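Can a machine change the trash bag yet?

April 2021
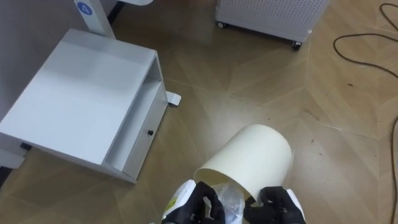

Two grippers, one cylinder, one clear bag.

I get asked about once a month when I'm buying a robot to do my chores. My answer is still no, and the job I point to is the bathroom trash. It takes me less time than finding my shoes.

A bag has no fixed shape. A program that knows where a cup is can go and pick up the cup, but a bag is somewhere else every time you touch it. With two hands you hold the bin with one and work the plastic with the other, and you feel it when the bag snags. Most grippers feel very little. They press, and if the bin rolls they have to start over.

Si-eun Maeng and I argued about this in March. She used to work on the packing line at Plukura in Sturkport, where they tried to get an arm to line cartons with plastic. It did fine on the boxes. The liners were the trouble, and in the end two people on each shift kept doing them by hand. She thinks homes will be slower still - a packing line at least keeps the floor clear, and my floor has cords on it.

Woo-jin Lim is more hopeful. He says folding towels looked impossible too, and now you can watch it done, slowly. Fair enough. I would still want to see the same machine do 23 bins in a row, in rooms it hasn't been in before, with no one standing by to help.

Then there's the price. My robot vacuum cost $326 and it earns its spot, even if I have to lift the chairs. I'd pay $600 for something that did the trash and the vacuuming both. I haven't seen anything close to that.

So I'm still doing the bins myself. Next time I'll write about the dishwasher, which I think is a better bet.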